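Kitchen shelf, part two

The tile went up in December and I was happy to stop there. The concrete shelf has been bothering me ever since. Things land on it and stay. I finally started on it this week, after Safta Hodoroagă came over and asked where I kept the salt, and I had to look in three places.

Most of what was up there has gone to the pantry. I paid 19 dollars for a set of jars from Doucet, eight in all, and the labels are written but not stuck on yet. The shelf still needs a proper wipe - little blue and orange-brown specks show up badly on concrete.

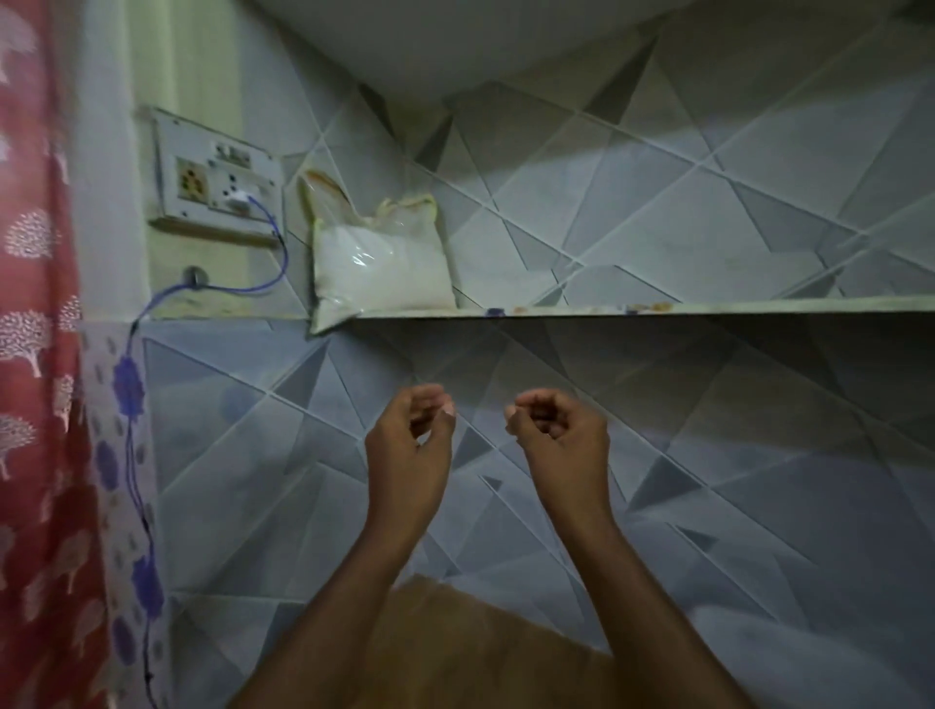 Do you have to seal a concrete shelf in a kitchen? It's best to, as bare concrete soaks up oil and a stain is hard to get out later. A penetrating sealer is enough for most shelves.

I have a can of Astix left over from the windowsill and will use that. Radu Bucur says two thin coats with a day between them. The grey triangles on the tile I'm leaving alone, though the grout could use a brush.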